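Home | Exhibitions | Collection | Learn | Visit

Print this page | E-mail this page

Caring for works on paper at home
Household advice from the Steltton Gallery conservation studio

Visitors to the gallery often ask how to look after prints, drawings and watercolours in an ordinary house. The following advice was prepared by Corina Aebischer, paper conservator, and applies to most framed and unframed works of modest size. Owners of fragile or valuable pieces should consult a conservator before attempting any treatment.

Hanging

Choose an inside wall, away from direct sun, heaters and the kitchen. Bathrooms and laundries are unsuitable for works on paper at any time of year. Use two hooks for any frame wider than a tea tray, and fix small felt or cork pads to the lower corners of the backing so that air can move behind it.
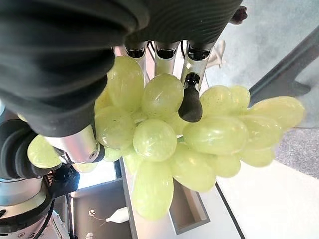 Check the cord and hooks once a year. Worn cord should be replaced in full and never knotted to extend its life. If the backing tape has lifted or turned brown, have the frame opened and resealed by a framer.

Cleaning the frame and glass

Spray nothing directly onto the glass. Dampen a soft cloth, wring it well and wipe from the centre outward, stopping short of the frame. Acrylic glazing scratches easily and should be cleaned only with a product made for it. Gilded or painted frames may be dusted with a clean, dry watercolour brush. Do not use furniture polish.

Storage

Unframed sheets should lie flat in acid-free folders, with a sheet of plain tissue between each work. Limit each folder to 8 works. Keep boxes off the floor and out of sheds, roof spaces and garages. Newspaper, rubber bands, paper clips and sticky tape must not touch the paper.

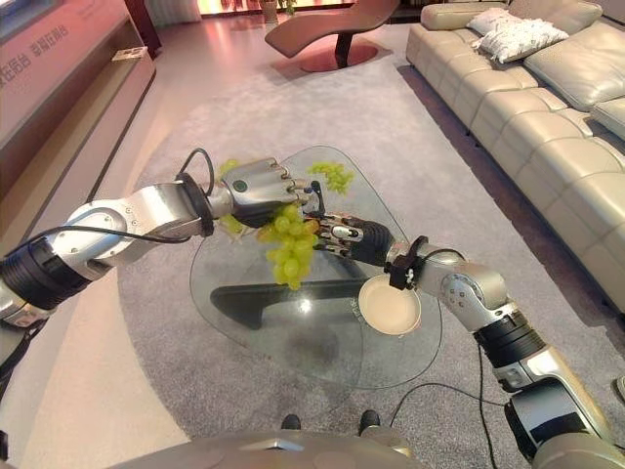 Handle sheets with clean, dry hands and support them from beneath with a piece of stiff card. Pencil is the only suitable tool for notes, which belong on the folder and not on the work itself.

Damp and insects

Inspect stored works in July and again in summer. Brown spots, a musty smell or small grazed patches on the surface call for prompt advice. Move the affected work away from others, place it in a clean folder and leave any mould undisturbed.

Steltton Gallery | Contact us | Copyright Steltton Gallery | Back to top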